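# Tretus Dry Powder Extinguishers and Cabinets

I've been selling and servicing portable extinguishers long enough to have strong feelings about hose clips, so bear with me. These are the Tretus units I stock, what they're good for, and what I'd put somewhere else.

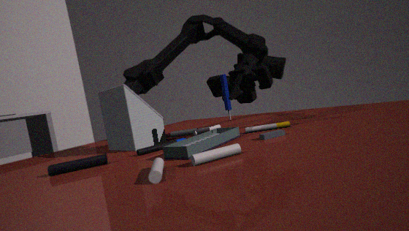
## What you're buying

The Tretus is a stored pressure dry powder extinguisher with a steel body, a brass valve and a proper metal handle. I carry it in three sizes: small, medium and the big one on wheels. All three use the same ABC powder, so they'll take on burning paper and wood, burning liquids, and fires in live electrical gear. If you only have room for one kind of extinguisher in a workshop, this is the kind I'd pick.

I took on the line after years of selling the Masson, which was a decent extinguisher with a terrible gauge. You had to get down on one knee with a flashlight to read it. On the Tretus the gauge faces forward and tips up a little, and I can check a whole row of them walking past with a cup of coffee. That sounds like a small thing until it's your job to look at every one of them every month!

I still service Masson units, by the way. If you have them and they're in good shape, keep them. I'll happily sell you seals and pins for them out of the same drawer.

## The three sizes

**Tretus Small.** Fits in a truck cab, a boat locker or under a shop counter. It comes with a strap bracket, and the bracket is a good one, with a steel buckle you can work in gloves. There's no hose on this one, just a nozzle. It empties fast, so please don't buy it as the only extinguisher for a building. I get asked that a lot and the answer stays the same.

**Tretus Medium.** My best seller by a mile. It has a short rubber hose with a clip on the side of the body, a wall hook in the box, and a base ring so it stands up by itself while you're drilling the holes. Most grown people can lift it off the hook with one hand and pull the pin with the other, though I'd try lifting one before you decide how high to hang it.

**Tretus Wheeled.** For fuel storage, loading docks, paint rooms and anywhere else a fire could get big before anyone reaches it. Rubber tires, long hose, and a lever valve at the nozzle so you can shut off the flow while you move. It's heavy. It rolls nicely on concrete and badly on gravel, and I've gotten one stuck in wet grass showing it to a customer, which was embarrassing. If your yard is soft, call me and we'll talk about two mediums in a cabinet.

| | Small | Medium | Wheeled |
|---|---|---|---|
| Discharge | Nozzle | Short hose | Long hose with lever |
| Mounting | Strap bracket (included) | Wall hook (included) | Free standing |
| Powder | ABC | ABC | ABC |
| Forward facing gauge | Yes | Yes | Yes |
| Can be recharged | Yes | Yes | Yes |
| Cabinet available | No | Yes | Cover only |

## About the mess

I'd be doing you wrong if I skipped this part. Dry powder goes everywhere. It gets into drawers, fans, keyboards, light fittings and your hair, and it will pull moisture out of the air and start eating at bare metal if you leave it sitting. Vacuum it up the same day with a machine that has a fine filter (a regular household vacuum will blow half of it right back out), wipe everything down with a barely damp cloth, and then dry it.

For a server closet or a room full of expensive electronics, I'd rather sell you a carbon dioxide unit, and for those I like the Daltis. It leaves nothing behind. It's noisy and the horn gets very cold, so hold it by the grip, and don't use it in a tiny closed room with yourself inside it. I keep a couple of Daltis units on the shelf and can order more.

For a kitchen with a deep fryer you want wet chemical. I don't stock it, so ask whoever looks after your hood system.

## Cabinets and covers

The medium cabinet is sheet steel with a white baked finish and a clear break panel in the door. You can get it to hang on the wall or to set into it. The door swings either way, and you can swap the hinge side with a screwdriver before you mount it. After you mount it you can still do it, but you'll say some words.

I've had one of these on the outside wall at my place in Kerkedcombe through a lot of rain and the finish has held up fine, except at one corner where I scratched it with a ladder. There's a rubber seal around the door. Replace it when it goes stiff. I sell it by the length and it just presses in.

The wheeled cover is a heavy vinyl hood with a hook and loop strip down the front. Red only. I keep asking for yellow.

## Where to put them

Your fire code and your local inspector get the last word, and I mean that. What I can tell you is what I've seen go wrong in real buildings:

- Hung behind a door that's propped open all day
- Hung right over the thing most likely to burn, so you'd have to reach through the fire to get it
- Used as a coat hook (yes, really, and often)
- Set on the floor in a corner and slowly buried in boxes
- Put up so high that only the tallest person in the shop can get it down

Near the exit is nearly always a good spot. You walk toward the way out, you grab it, and you've got a clear path behind you if the fire's already too much. And if it is too much, leave! Nothing I sell is meant for a fire that's reached the ceiling.

## Monthly check

You can do this one yourself.

1. Look at the gauge. The needle should be in the green.
2. See that the pin is in and the plastic seal isn't broken.
3. Run a finger around the end of the nozzle or hose. Spiders love these.
4. Look over the body for dents and rust, especially under the base ring.
5. Make sure the label is facing out and can be read.
6. Initial the tag.

Some folks like to turn the medium over and give it a thump so the powder doesn't pack down. I do it out of habit. Lift the big one by the handle and tilt it back instead, and keep your toes out of the way.

The yearly service needs somebody with the right training and tools, and so does a recharge. Any time the lever has been squeezed, even for one second, the unit needs to come in. Powder gets caught in the valve and the pressure leaks away slowly, and you won't notice till the gauge has dropped out of the green.

## Ordering

Single units ship in their own carton. The small and medium also come in a case price once you're buying 13 or more, in any mix of the two. I don't do a case price on the wheeled unit, sorry. Shipping on that one is a pain and I'd be losing money.

Part numbers for spares are printed inside the lid of the carton. The one everybody needs is **3739**, the pull pin and seal pack for the small and medium. Seals on their own come in a bag of 200, and if you look after a really big site there's a bag of 1000, which is a lot of little plastic loops and will last you years.

**In the box (medium):**

- Extinguisher, charged
- Hose, fitted
- Wall hook and two screws
- Inspection tag with wire
- Instruction sheet

The screws are for wood. If you're going into block or brick, buy proper anchors. I throw in a pair if you mention it when you order and I remember.

## Things people ask me

**Can I keep it in an unheated garage?**
Check the temperature range printed on the label against your winters. Powder units do well in the cold compared with plain water, and that's one of the reasons I like them for barns and sheds.

**Do you take old ones back?**
Yes, any make, when you buy a replacement. Bring it in with the pin still in place, please. Don't mail it to me.

**Is the medium OK for a boat?**
It's a fine extinguisher, but boats have their own rules and you need to look for the marine approval on the label. The small one with the marine bracket is what I'd sell you for most pleasure boats. Tell me the length and whether the engine is inboard.

**Can I paint it to match my shop?**
No. Don't paint the cylinder. It hides rust and covers the label, and I can't service it after that. Paint the cabinet if you want!

**Why does mine have a different handle from my neighbor's?**
The older Tretus handle was shorter. They changed it, and I think the new one is better with gloves on. The old ones are still serviceable and the valve parts are the same. The pin is the same too.

**Will you come and train our people?**
I will if you're within driving distance of Kerkedcombe. We do it outdoors, with a burn tray and a few expired units, and everybody gets a turn. Wear old shoes.

*Page updated Dec 30, 2011. The wheeled unit is on back order until the next truck comes in, but smalls and mediums are on the shelf.*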